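Cunon Open Day: Frequently Asked Questions

Cunon opens its fruit handling hall at Pekside to the public on Mon 13 January. Most of the questions we get by phone and e-mail are answered on this page. If yours isn't, the contact details are under the last heading.

General

What is the open day?

One day when anyone can come in and watch the robots handle fruit. We run the same cells we use for development work, at their normal speed, with the people who set them up standing next to them. There is no sales presentation. There is a short welcome at the start of each session and then you are free to walk the marked route.

Do I need to know anything about robots?

No. We get growers, packers, school groups, retired engineers and people who live down the road. The staff at each station will pitch the talk to whoever is in front of them.

Is there a charge?

No. Parking is free as well.

Do I need to book?

Yes. There are two sessions, morning and afternoon, and each takes 64 visitors. Book one place per person, including children. If your session is full, ask to go on the waiting list. Places do come back in the last week.

Can I just turn up?

You can try, but we will only let you in if there is room in the session. The limit comes from the fire rules for the hall and we can't bend it.

Getting here

Where do I go?

The main entrance at Pekside faces the parking lot. Do not use the truck gate on Butthorpe Road. It stays in use all day and there is no sidewalk on that side.

Can I come by bus?

The 86 bus stops at the end of Butthorpe Road. From there it is a short walk, flat all the way. Check the timetable for the return trip before you set out, as the service thins out in the afternoon.

Is the hall accessible?

The whole route is on one level and wide enough for wheelchairs and strollers. There are seats at the sorting station and in the break room. If you need to come in by a side door or would like a quieter time, tell us when you book.

What should I wear?

Closed shoes with flat soles. We will turn people away in sandals or heels. Tie back long hair and leave scarves in the cloakroom. The hall is kept cool for the fruit, so bring a sweater.

What you will see

What do the robots do?

The main demonstration is sorting and moving loose fruit between crates and bins. Whole fruit is awkward for a machine. It rolls, it bruises, and no two pieces are the same size or shape. Visitors often expect the arm itself to be the hard part, but most of our time goes into the gripping and into deciding which piece to pick next. 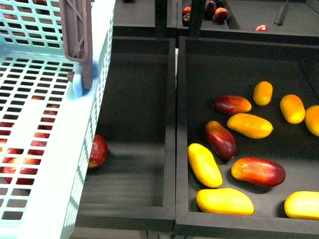

Crate, gripper finger and bins at the sorting station. Apples on the left, mangoes on the right.

Why are the fingers ribbed?

The ribs let the finger bend around whatever it touches. A stiff finger presses on one point, and that point is where a bruise starts. A ribbed finger spreads the load along its length. You can handle a spare finger at the Yorath table, which is the first stop on the route, and squeeze it yourself.

Why mix apples and mangoes?

They ask for different things. An apple is close to round and the grip can come from nearly any side. A mango is longer, and the fingers do better across it than along it. Color is also less help than people think. Some mangoes are mostly yellow, others are red enough to be mistaken for something else at a glance, and the system has to cope with both.

What happens when a robot drops something?

It tries again, or it stops and waits for a person. Both are likely to happen while you are watching. We don't edit the demonstration or hide the misses, and the operator will tell you what went wrong if they know. Sometimes they don't know until they have looked at the recording.

Does the robot move the crate as well?

Yes, crates can be lifted and tilted as part of the work. Crates are harder than they look. The rim is a good place to hold, but a finger can also catch in the openings, and a full crate shifts its weight as the fruit rolls.

How fast is it?

Slower than a good human packer. We would like to be clear about that before you make the trip. In our last full trial the sorting cell placed 165 pieces of fruit in one hour, with one person supervising. Speed is improving, but damage to the fruit is the figure we watch first.

Is it working on its own or is someone driving it?

Both, depending on the time of day. In the first half of each session an operator guides the arms by hand controls. In the second half the cell runs by itself. A sign at the station shows which one you are looking at, so you don't have to guess.

Can I have a go?

At the Yorath table, yes. There is a small practice arm with hand controls and each visitor gets a short turn. Children need to be tall enough to see over the guard, which is 133 centimeters. Below that they can sit on the step stool with an adult beside them. The arms in the main cells are for trained staff only.

Who can I talk to?

Florin Husar runs the sorting cell and will be at it for both sessions. He is the right person for questions about grippers, cameras and fruit damage. For questions about jobs and training, ask at the front desk and they will find someone.

Rules in the hall

How close can I get?

Up to the yellow line. You will have a clear view of the bins from there. Please don't lean over the line or hold a phone out past it — the cell will stop, and it takes a few minutes to start up again.

Can I take photos and video?

Yes, anywhere on the marked route, without flash. The flash upsets the cameras. Please ask before you photograph staff or other visitors. The door marked Store leads to customer work and nothing in there may be photographed.

Can I bring my dog?

Assistance dogs only.

Is it loud?

Not very. The arms are quiet, and the loudest thing in the hall is usually the cooling. There is an alarm tone when a cell stops, and some visitors find it sharp. We keep ear defenders at the front desk in adult and child sizes.

Can I eat the fruit?

Not the fruit in the bins. It has been handled many times over and goes to a local farm for feed at the end of the day. There is a bowl of clean fruit in the break room, along with tea, coffee and water.

School and group visits

Can I bring a class?

Yes, to the morning session, with one adult for every eight pupils. Send us the numbers and ages when you book. We can supply a worksheet for ages ten and up. It covers sorting rules and grip, and takes the length of the route to fill in.

We are a growers' group. Can we bring our own fruit?

You can bring a small box and we will try it if there is time at the end of the session. Tell us ahead what it is. Soft berries are not possible at the moment. We also can't take anything with soil still on it.

Can we arrange a visit on another day?

For groups of growers and packers, yes, on weekdays from late January on. Individual visitors will need to wait for the next open day. The date hasn't been set.

If plans change

I can't come after all. What should I do?

Cancel with the link in your booking e-mail. It passes your place to the next person on the waiting list.

What if the weather is bad?

We stay open unless the road is closed. If it is, everyone who has booked gets an e-mail before eight in the morning, and your booking carries over to the next open day.

I have a question that isn't listed here.

Reply to your booking e-mail or phone the Pekside front desk during office hours. For technical questions, put "Sorting cell" in the subject line and your message will go to Florin Husar's team. Replies usually take two working days — longer in the week of the open day.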